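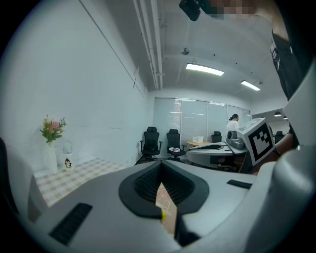

Tuesday, June 23, 2020

I finally cancelled the gym membership. It was costing me 17 dollars a week and I'd been four times since summer. Karine Simard down the road walks to Gekthorpe and back most mornings, so I've started going with her instead.

It takes us an hour and 12 minutes, a bit longer if the creek path is muddy. My left knee complains on the hill - the right one is fine. I still need proper shoes. Mervin reckons his old runners would fit me, but I'd sooner buy my own.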